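Wallpapering a small alcove with a big pattern – where do I start?

Asked by Omar Srour, Dec 15, 2011

Hello all. I've got a little alcove off our landing, three walls and open at the front, and I want to paper it in something loud. My other half has finally said yes to a really big print, so I want to get it ordered before there's a change of heart. The rest of the landing is plain off-white and staying that way.

I've only papered once before, a bedroom in a tiny all-over leaf print where you couldn't see the joins if you tried. This one is a different animal. The repeat is huge and I can't work out whether to start in the middle of the back wall or in a corner. Also the left-hand corner is nowhere near straight. I held a level against it and it wanders all over the place.

Other questions while I'm here: do I need lining paper over old emulsion, and how much extra should I buy? The shop (Tresta, if anyone knows them) told me to get one more roll than the chart says, but then they would, wouldn't they. The paper is the paste-the-wall sort. I'm hoping to do it in January when I've got a few days off.

Thanks in advance!

3 replies

Sebastián Orellana
Marked as most helpful

Start in the middle of the back wall. With a small print it makes no odds, but with a big one your eye goes straight to the back when you walk past, and if you've got half a motif chopped off on one side and a whole one on the other it will bug you for years. I know this from my own downstairs loo, where I started in the corner like the leaflet said and have been looking at two-thirds of a peacock ever since.

So find the centre and draw a plumb line. Then decide whether you want a motif sitting on that line or a join on it. Cut a length, hold it up dry with a bit of masking tape and go and stand on the landing. Move it left and right. Do this before you open any paste! Check the top as well, because you don't want heads sliced off at the ceiling if you can shift the whole lot down a few inches.

For the wonky corner, never try to take a full width round it. Measure from your last strip into the corner at the top, middle and bottom, take the biggest number and add 5 mm. Cut the strip to that, paste it in and let the little bit of extra turn onto the side wall. Then drop a fresh plumb line on the side wall and hang the offcut to that, overlapping the turn. You lose a sliver of pattern in the corner and I promise you won't see it once your eye has stopped hunting for it.

Big winged things are quite forgiving, by the way, if you're still choosing. Something like this goes round three sides well enough:
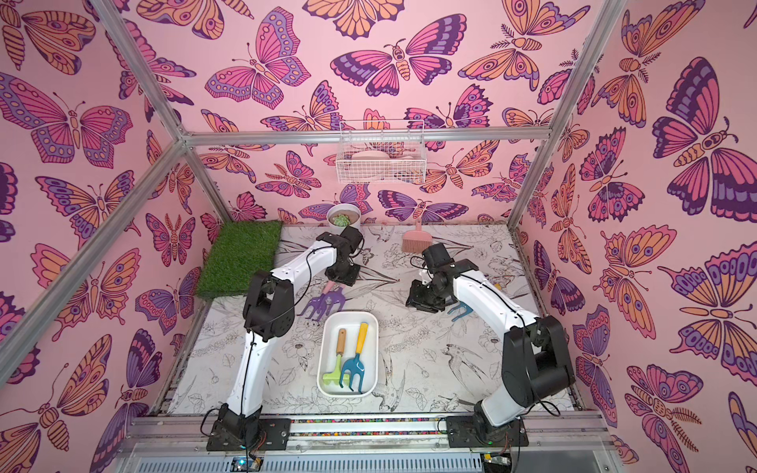 Butterflies and moths on pink, back wall and both sides.

You want the colours busy enough that a slightly off join gets lost. Stripes and anything with a trellis are the ones to run away from, as they'll show up every wobble in your walls.

Lining paper – I would. Old emulsion is fine to paper over if it's sound and you've washed it down, but a light-coloured paper over patchy filler can look grubby. I use 1,000 grade as it hides more. Hang it sideways so that your joins don't land on top of each other, and leave it a couple of days. Then size it with watered-down paste.

And on this occasion the shop is right, get the extra roll. With a large repeat you can bin nearly 40 cm off every drop just getting it to match. Check that the batch numbers are all the same before you leave, too. I once had one odd roll in a box and only spotted it when it was up and dry.

JemmaP_Vinon Road

Agree with most of that but I never bother lining. Life is too short and I've done four rooms without. Fill the dents, sand, sugar soap, on you go. If it's a really cheap thin paper then fair enough, maybe.

What I would spend money on is a decent brush and a new pack of snap-off blades. Change the blade every couple of cuts, I mean it, damp paper and a dull blade and you get that horrible furry tear right at the skirting where everybody looks. I got a Jemis smoothing brush in a closing-down sale and it's outlasted two marriages (not both mine).

Oh and turn the electric off if there's a socket or a switch in there. You want to loosen the plate and tuck the paper behind, and you don't want wet paste anywhere near it with the power on.

tallboy300

just paint it. i did my alcove dark green in an afternoon and it looks great. wallpaper is a nightmare to get off again, ask me how i know

Omar Srour replied:

Ha, thanks tallboy, but I've been promised my loud paper and I'm having it. Sebastián, that's really useful, especially the corner bit, which I'd have got completely wrong. One more thing if you're still about. When you say centre the motif, is that the centre of the wall or the centre of what you can see from the landing? There's a door frame that covers a bit of the right-hand side from most angles.

Sebastián Orellana replied:

Centre of the wall. If you do it by the door frame it'll look wrong the minute you step inside. Tape a length up and try both though, it only costs you ten minutes.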